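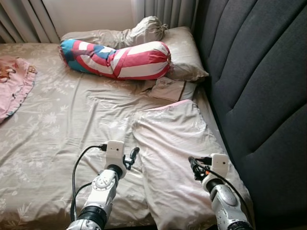 Brondurham Halls of Residence
Bedroom Safety Checklist with Inspector's Comments

Premises: Endholm House, second floor, east corridor
Inspection period: September
Completed by: Romain Fleury, Accommodation Safety Officer

This form is to be completed for each corridor before rooms are released for occupation. Each item is marked Satisfactory, Action or Not applicable. Comments are required wherever Action is entered.

Section A. Beds and soft furnishings

A1. Bed frame stable, fixings tight, no exposed metal edges.
Satisfactory.

A2. Mattress carries a legible fire safety label.
Action. The label is missing from the mattress in room 210. The mattress is to be withdrawn until the supplier, Charpentier, confirms the batch in writing.

A3. Upholstered headboards firmly attached and free from tears or burns.
Satisfactory. One headboard moved slightly when pushed and was tightened during the visit.

A4. Fitted sheets and pillowcases clean and free from damage.
Satisfactory. Linen had been made up early in several rooms. It should be changed if a room stands unused for more than 20 days.

A5. Bed placed clear of any heater.
Action. In two rooms the bed has been moved up against the panel heater. Both beds are to be returned to the position shown on the room plan.

Section B. Fire precautions

B1. Smoke detector present, uncovered and tested.
Satisfactory. All units sounded on test. The Busar panel on the ground floor showed the correct room each time.

B2. Room door closes fully onto the latch from any position.
Action. The closer on the door of the linen store is weak, and the door rests on the latch without engaging. Reported under job number 398.

B3. Intumescent strips and smoke seals complete.
Satisfactory. Paint on the strips in the corner room is light and does not affect them. Decorators are reminded that seals must not be painted.

B4. Fire action notice displayed on the inside of the door.
Action. Several notices still give the former assembly point in the north car park. Replacements have been requested from the print room.

Section C. Electrical

C1. Sockets and switches secure and undamaged.
Satisfactory.

C2. Bedside lamps tested and labelled, flexes in good order.
Satisfactory. The retest date on one lamp was hard to read and the label has been renewed.

C3. No extension leads run beneath carpets or bedding.
Satisfactory.

Section D. Windows and heating

D1. Window restrictors fitted and working.
Action. The restrictor in the corner room has been unscrewed and left on the sill. The room is not to be let until it has been refitted and checked by a second person.

D2. Heater guards secure and thermostats working.
Satisfactory.

Charges

Repairs expected to cost more than £1,000 must be approved by the Head of Estates before an order is placed. No item in this report is expected to reach that sum.

Reinspection

Items A2, A5, B2, B4 and D1 are to be inspected again before keys are issued. The signed copy of this form is kept in the site file at Endholm House reception.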